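Journal > Home Help > Tidying Up

Marlene Meinecke wrote to ask whether I'm still happy with the Stusar, the bedroom-tidying robot I signed up for back in August, and my answer got so long that I'm putting it on the blog instead. (Sorry, Marlene! You know how I am.)

I have the rental plan, 148 dollars a month, and the first thing I'd tell anybody is to do the setup in the morning with a full cup of coffee. The bedroom is the hard room. Ours has a parquet floor, a bean bag, a wastebasket full of torn cardboard and a spare mattress up against the wall, and then there's the bed itself with all its pillows. 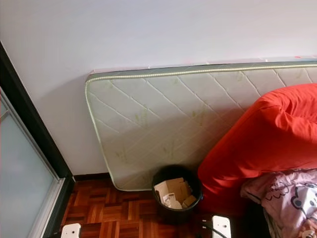
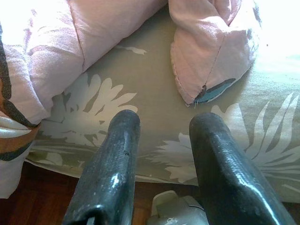 What I like best is the patience of the thing. I would have given up on pillowcases long ago, but it takes its time, and I've gotten used to having it puttering away while I answer letters down the hall. The app is less lovely — it logged me out 4 times in the first week, and the room names kept going back to "Room 1."

Ilse Wendt has the Obura, which costs more, and she swears by the quieter motor. I went over on Tuesday to listen and she's right, it is quieter, but I couldn't get along with its little remote at all. So I'm keeping mine through the winter, and Marlene, you're welcome to come try it any afternoon you like.

Recent posts
Three weeks with the Rarnero window cleaner
Ilse's plum cake, finally written down
Why I sent the Edine back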